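Hultlow Shared Kitchen: Your Questions, Answered

We get a lot of the same questions from people who are thinking of cooking with us, and we love answering them (really, we do!), but it seemed kinder to put the answers in one place so you can read them over a cup of coffee.

Who can use the kitchen?

Anybody who cooks and has a food handler's card. Most of our members sell at markets or take catering orders, and a good many are just starting out and want to find out whether their grandmother's pepper relish will sell before they sink their savings into a storefront. If you're only making jam for the family, you're welcome too, but you may find your own stove is a better bargain.

How much does it cost?

Membership is $97 a month, and that gets you a shelf in dry storage and your pick of the open hours. If you want a space in the walk-in cooler as well, the full plan is $387 a month. We know that's a chunk of money when you're new, so please write to us before you decide you can't swing it. We can often pair you up with another member to split a plan.

How long can I book for?

The shortest booking is 2 hours, and that includes your cleanup. People always underestimate cleanup! If your recipe takes an hour and a half at home, go ahead and book three, and then you can wash your pans in peace and chat with whoever is coming in next.

What do I need to clean before I leave?

Your worktable, your sink, the floor around you, and anything you borrowed from the common shelves. Wash the tables with soap first, then rinse, then use the sanitizer spray and let it air dry. Please don't wipe the sanitizer off, however tempting it is.
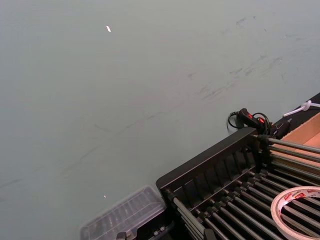
Trash and compost go out the back door to the bins, and the compost bin is the green one with the stubborn lid. If you run low on towels or soap, leave a note on the clipboard and we'll restock it.

Can I leave my equipment there?

Small things, yes, as long as they fit on your shelf and have your business name on them. Mixers and anything with a motor need a word with us first so we can find a safe spot and a decent outlet.

Do you have an oven big enough for bread?

Oh, yes. The Tilau deck oven is our pride and joy, and the bakers would live in it if we let them. It's slow to heat, so turn it on as soon as you arrive. The El Ouafi room next door has the gas burners and the big stockpots, and you book it separately.

How do I get a tour?

Call extension 2787 from the phone by the front entrance, or fill in the contact form. Tours start at 4 p.m., and there's usually something good to taste.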